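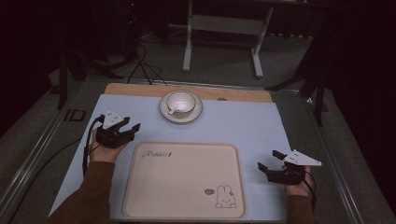
Abb. 3: Weiße Tasse mit Untertasse und beiges Tablett mit Schriftzug "Rabbit".

3.2 Gebrauchsgeschirr und Schrift

Besonders reizvoll ist die Schrift auf Alltagsgeschirr! Unser Korpus umfasst 227 Stücke ab 2009, und fast 20 davon tragen ein einziges englisches Wort - meist einen Tiernamen in Schreibschrift. Begović deutet solche Wörter als Teil des Ornaments, und die Befragung in Clumdale stützt das auf wunderbar klare Weise.

Schlagwörter: Alltagskultur, Typografie

Ähnliche Beiträge
Pintér: Tassen und ihre Henkel
Meesuk: Schrift auf Blech

Kontakt | Nach oben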